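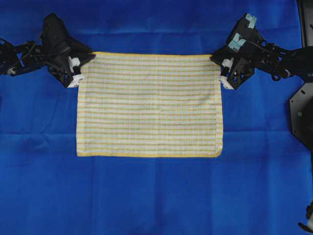
Shops should sell fewer things and keep selling them. I bought two tea towels from Brotby in September and went back for two more to match. The line had gone. The assistant said it had been replaced by one that was 'fresher' – meaning thinner, and dearer.

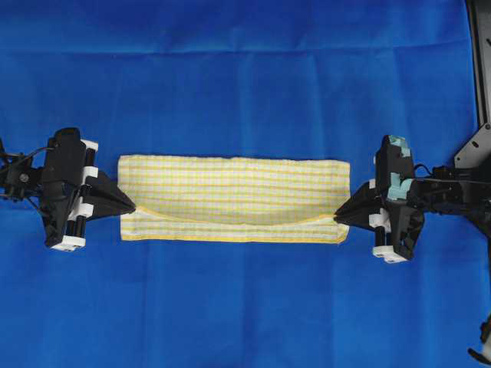
My mother used the same pattern for 41 years and could always buy another. I'd pay extra for that. A shop that drops a good plain towel after one season is asking me to start again every time, and I've stopped going.

Samah Ouazzani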